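Imprimir | Enviar por e-mail

Foro > Reformas y obra > Baños y cocinas

Tema: Paneles encima del azulejo viejo, ¿sí o no?

marga_tejados
Hola a todos. Voy con prisa que me llaman del presupuesto esta tarde. Baño de piso de los setenta, azulejo bien agarrado casi todo, un par de piezas que suenan a hueco detrás del lavabo. Dos opciones: picar todo y alicatar, o panel decorativo pegado encima. El de la tienda me ofrece uno de Broveo, imitación piedra con hojas. El albañil dice que eso es tapar y que en un año me arrepiento. ¿Alguien que lo tenga puesto ya un tiempo? Lo que me preocupa es la humedad y las esquinas.

tonipladur
Yo lo puse. Cero arrepentimiento. Un fin de semana y sin escombro, que vivo en un cuarto sin ascensor y bajar sacos me mata. Eso sí, las piezas huecas las quitas y rellenas antes, si no el panel se te queda bailando.

Lurdes_B
El albañil dice eso porque con el panel cobra menos, jaja. Pero algo de razón tiene. Depende MUCHO del soporte. Si hay humedad que viene de detrás, del muro, el panel no la arregla, la esconde. Y luego sale por otro sitio, normalmente por el armario del vecino.

ferran77
Picar. Siempre picar. Lo demas son parches. Mi cuñada tapó el azulejo y cuando hubo que cambiar la llave de paso tuvo que romper panel y azulejo, las dos cosas. Encima el modelo ya no lo fabricaban.

tonipladur
Ferran, y si alicatas y se rompe la llave también rompes azulejo. No veo la diferencia.

ferran77
La diferencia es que guardas una caja de azulejo debajo de la cama y ya.

tonipladur
Y yo guardo un panel detrás del armario. En fin.

marga_tejados
Haya paz. Humedad de detrás creo que no, el muro da al pasillo. Lo que más miedo me da es el encuentro entre paneles en el rincón. En la tienda me hablan de perfil y mi albañil de silicona a secas. ¿Qué hago?

Seren Nicholas
Perfil. Llevo bastantes baños hechos así y la silicona a secas en rincón aguanta lo que aguanta – la casa se mueve, el panel se mueve, y la junta abre por arriba, donde no miras. Con perfil de aluminio el canto queda protegido y además te perdona un corte regular, que con paredes de los setenta no hay una a escuadra. Silicona también, pero dentro del perfil, antes de meter el panel. Cordón continuo, no puntitos. Y el remate de abajo lo mismo, perfil contra el suelo.

Rincón con perfil de aluminio. Suelo de mármol y panel tono piedra con hojas grises.

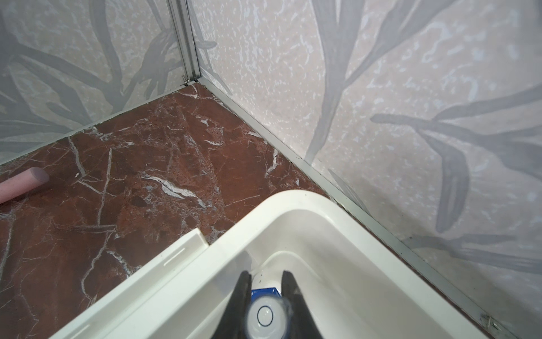

Lurdes_B pregunta si con perfil no se acumula porquería en la ranura, que en su casa el agua es durísima y todo lo que tenga un canto acaba blanco de cal. Ella puso esquina de azulejo a inglete y tan contenta, un trapo y listo.

Seren Nicholas
Algo se acumula, sí. Cepillo de dientes viejo y vinagre rebajado una vez al mes, aclarar bien. En la zona de ducha yo busco perfil liso siempre que se pueda. El inglete queda precioso pero hay que encontrar quien lo haga, y cobra.

paco_el_del_torno
El vinagre en el suelo de mármol NI SE OS OCURRA. Se come el pulido. Si el suelo es mármol, jabón neutro y paciencia.

Seren Nicholas
Cierto, bien visto Paco. Si cae al mármol la liáis. Jabón neutro entonces, y secar.

ferran77
Todo eso para no picar una pared.

marga_tejados
Ferran, que picar son 11 días sin baño según el albañil. Y somos cuatro en casa. Con el panel me dice 2. El suelo no lo toco, es terrazo, eso se queda.

quique_vlc
Ojo con el adhesivo. Yo usé uno barato y en verano se me despegó una placa por el centro, hacía barriga. El segundo intento con el de Vollov, el de cartucho, y ahí sigue. Antes lijar un poco el esmalte del azulejo y limpiar con alcohol, que la grasa de años no se ve pero está. Ah y dejar los paneles tumbados en la habitación desde el dia antes, para que cojan la temperatura.

Lurdes_B
Lo de lijar no lo hace casi nadie y es lo principal.

tonipladur
Yo no lijé y no se me ha caído nada. Suerte supongo.

marga_tejados
Anoto: quitar huecas, rellenar, lijar, alcohol, cartucho bueno, perfil. ¿Y los enchufes? Al subir el grueso de la pared me quedan hundidos, ¿no?

quique_vlc
Sí. Tornillos más largos en el mecanismo y si hace falta un suplemento de caja. Corta la luz antes, que parece de cajón. Si no lo ves claro electricista y punto, es media hora.

paco_el_del_torno
Y mirad la puerta. A un cliente mío el panel le comía el tapajuntas y la manilla rozaba. Hubo que rebajar. Medid antes con un trozo de muestra puesto en su sitio.

ferran77
¿Y cuánto sale la broma? Porque al final entre perfiles, cartuchos y suplementos seguro que te pones en lo de alicatar.

marga_tejados
El panel con todo, unos 1.000 euros de material. Picar y alicatar más del doble, y faltaba el contenedor. Mano de obra del panel la pone mi hermano a cambio de comidas.

ferran77
Vale, ahí me callo. Un poco.

Lurdes_B
Pide muestra grande del dibujo, por cierto. Los de hojas en catálogo se ven muy finos y en un baño pequeño igual te comen la pared. En Reltside te dejan llevarte un trozo a casa con fianza de 40 euros, te la devuelven. Míralo con tu luz, de noche también. Y pregunta si el dibujo casa de un panel a otro, que si no casa a mí se me iría el ojo toda la vida.

tonipladur
A mí no me casa y me da igual.

Lurdes_B
Ya, pero tú tampoco lijaste.

marga_tejados
Jajaja. Bueno, muestra pedida. El albañil se ha enfadado un poco, dice que él solo firma el alicatado. Pues nada. Si sale bien lo cuento por aquí en abril, que es cuando viene mi hermano. Seren, una última – ¿el perfil se pone antes o después del primer panel?

Seren Nicholas
Primer panel, perfil, segundo panel. Preséntalo todo en seco antes de abrir el cartucho. Y corta el perfil un pelín corto, mejor sellar un hueco pequeño abajo que pelear con uno que no entra.

Imprimir | Enviar por e-mail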